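Moving the planner off the main loop

I spent most of December on the part of the stack I like least, the piece that sits between the task script and the two arms. The old version did everything in one process. It read the joints, ran the planner, checked collisions and sent the commands, all in the same loop at 200 Hz. When a plan took too long the loop stalled, and the arms stopped with a jerk.

The new version is called Drirkero, after nothing in particular. The planner now runs in its own process and hands over a finished trajectory with a start time on it. The control loop only follows whatever trajectory it has. If a new one shows up late, the arm slows down along the old path and holds.

The test task is the toaster oven one from the Kellside set. One arm goes into the open oven for the tray while the other stays over the plate. It's a good test for the planner because the open door takes up a lot of the space you would like to swing the wrist through.

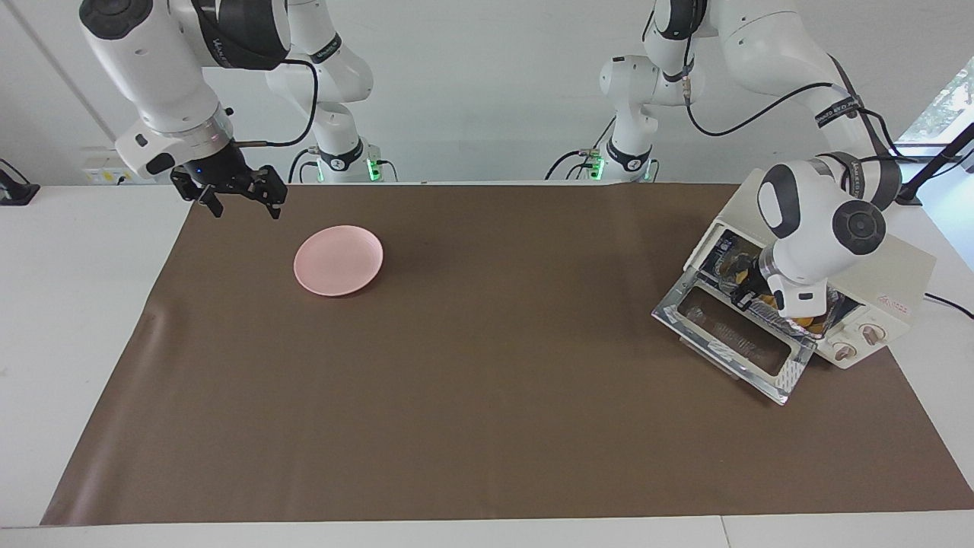

The collision model was the next problem. I had the oven as a single box, so the planner called every pose inside it a collision and gave up. I replaced the box with 6 plates: floor, top, back, two sides and the door. The door is a separate body with its own angle, and I set that angle by hand in the config file for now. I'd like to get it from the depth image at some point.

Padding took longer than it should have. With the same padding everywhere, either the gripper couldn't fit in the opening or the elbow passed too close to the other arm. Padding is now set per pair of bodies. Gripper against oven is 2 mm, and everything else kept the old default.

Planning time for the reach into the oven is some 226 ms on the lab desktop. I haven't tried it on the small machine yet.

Still open: the replay tool can't read the new log format, and the Sumampouw branch needs a rebase before I can merge any of this. I'll do the replay tool first.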